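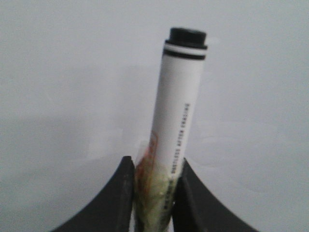 Unit 4 covers alerting: what a monitoring system should tell a person, when it should tell them, and what that person does next. Read chapter 3 of the course reader first, at least up to the part on percentiles. We will draw the alert paths by hand in class before anyone opens a tool, using a white marker with a black cap like the one shown, and the drawings count toward the unit. The lab in the second half uses Skorance, so have your login working before you come.

Instructor: Jin-sol Nam

Terms used in this unit

Metric: a number recorded over time, such as requests per second or free disk space.
Threshold: the value at which a rule fires.
Alert: a rule plus a destination. A rule with no destination is a chart.
Page: an alert that interrupts a person, day or night.
Ticket: an alert that waits in a queue until working hours.
Runbook: the written steps for the person who receives the alert.

Symptoms and causes

A symptom is something a customer would notice. Checkout is slow, login fails, a report comes back blank. A cause is something inside the system that may or may not lead to a symptom, such as high CPU on one server or a full connection pool.

Page on symptoms. Send causes to tickets or dashboards. High CPU on a batch server at night is often normal, and the person who gets paged for it learns to ignore the next page too. There are exceptions. A disk that will fill up before morning is a cause, but waiting for the symptom means waiting for an outage, so it pages.

The running case in this unit is Hetonura, a small company that sells scheduling software to clinics. Its main service, Zusomeo, handles bookings. When the on-call team reviewed its rules, it had 60 that could page someone. Most were copied from a template when the service was first set up. After the review, 10 were left as pages and the others became tickets or were deleted.

Writing a rule

Each rule you hand in has to state the following:

The metric and where it is measured. "Latency" is not enough. Say whether it is measured at the load balancer or inside the service, as the two can differ a lot under load.
The threshold and the window. A rule that fires on a single bad reading will be noisy. Use a window long enough to skip a brief spike, and say why you chose it.
The destination. Page or ticket, and which team.
The runbook. One paragraph is fine for this course. The first step should be something a tired person can do without thinking hard.

Escalation is part of the destination. If the first person does not answer, the alert goes to a second person, then to a lead. Zusomeo's path has three levels. Draw it as boxes and arrows and put the wait time on each arrow — most of the errors in last term's work were missing wait times.
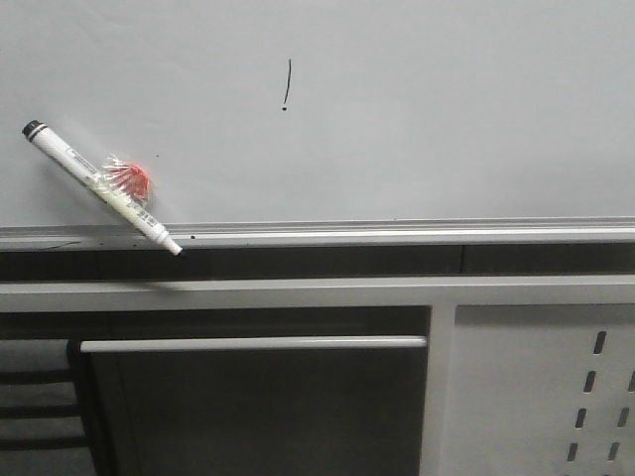
Severity levels

Severity describes the effect on customers. It says nothing about how hard the problem is to fix.

Level one: bookings cannot be made, or data is being lost. Page at once.
Level two: bookings work but are slow or fail for some clinics. Page, with a longer window.
Level three: an internal tool is down and customers are not affected. Ticket.

If you cannot decide between two levels, take the higher one and lower it later.
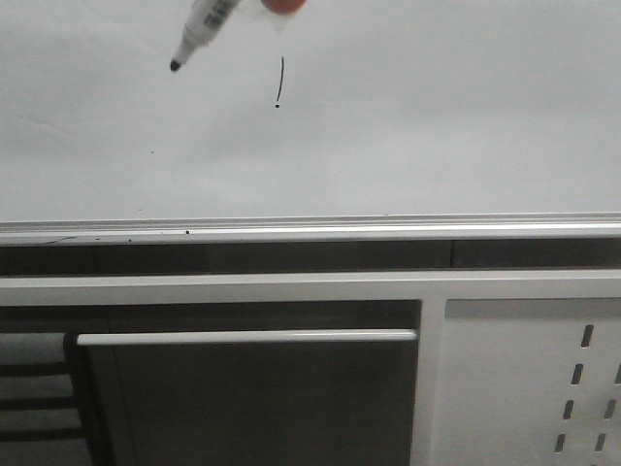

Alert reviews should happen on a fixed schedule, monthly for a team the size of Hetonura's. List every page since the last review and mark each one as acted on or not acted on. Do the marking with a black felt tip on a whiteboard if the team is in one room; faint ghosting from older lists does no harm as long as the new writing is dark. A rule that paged several times with no action is a candidate for a ticket. Write the decision and the reason next to the rule in Skorance, so the next review does not repeat the same argument.

To hand in

One escalation drawing, copied onto paper.
Four alert rules for Zusomeo, at least one of them a ticket.
A runbook paragraph for each page.

Work may be done in pairs. Put both names on the drawing.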